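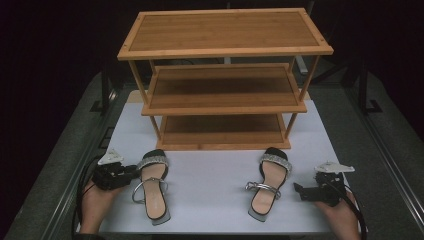 Hand-held grippers on either side of a pair of sandals, with a three-tier bamboo shoe rack behind. Photo: Goltach

Goltach opens its hand-taught household task library to outside labs

AUGUST -- Goltach is delighted to announce that its library of hand-taught household tasks is now open to university labs and small robotics teams. The first release holds 2,094 demonstrations, every one of them performed by a person with a gripper in each hand, and we can't wait to see what people build with it!

The shoe rack task has become a favorite in our Lodhi workshop. The goal is easy to say: put a pair of shoes on a shelf, side by side. Teaching it is another matter. Sandals with thin ankle straps are especially tricky, as a strap can fold under the sole or catch on a rack post, and the two hands have to agree on where each shoe goes. The shoe tasks make up 300 of the demonstrations in this release, covering sandals, sneakers and slippers.

Our demonstrators work with the grippers directly, so they can move at a natural pace and change their minds halfway through a grasp -- something we found much harder to capture when the same tasks were done by remote control. We kept both kinds. Another 842 demonstrations, recorded by remote control with our partners at Ostex, are included as a separate set so that teams can compare the two methods on matching tasks.

Attempts that went wrong are in there too, clearly labeled. A dropped shoe followed by a second try is useful material, and several early testers asked us to leave those in.

Access is free for teaching and research. Teams can apply through the Goltach website and should include a short note on the robot they plan to train. A second release, with kitchen and laundry tasks, is being prepared now under the project name Skarnov.

About Goltach
Goltach develops tools for teaching robots everyday tasks by demonstration.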